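Choosing a distributor before a first export contract

Posted by Fiketti Export Desk, October 24, 2023

Our company manufactures cleaning supplies and wishes to enter a second foreign market. We have a list of 200 possible distributors and the budget to visit 2 of them. Members are asked to advise how such a list should be reduced, and whether exclusivity should be offered at the first meeting.

Meleck Trade Office

The list should first be sorted by what each distributor already sells. Firms that carry a directly competing line may be set aside, unless their contract is due to end. A short letter of one page should then be sent to the remaining firms, addressed to the purchasing manager by name. In our July mailing we wrote to 100 firms and followed each letter with a telephone call within the week. The call produced far more replies than the letter did.

Exclusivity should not be offered at the first meeting. If it is requested, it should be limited to one region and tied to a minimum yearly order.

Gadness Supply

We agree with the above. Check credit as well.

Stüber Wholesale

As a distributor, we would add that samples and a complete price list, with freight terms, are expected before any visit. Suppliers who ask for a meeting without them are generally placed at the end of our calendar. Please also state the smallest order you will accept. Our own form for new suppliers is no. 623 and may be requested from the purchasing department.
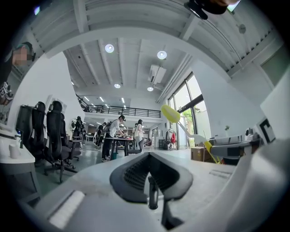

Related topics

Payment terms for first orders abroad
Translating a product catalog
Ending a distribution agreement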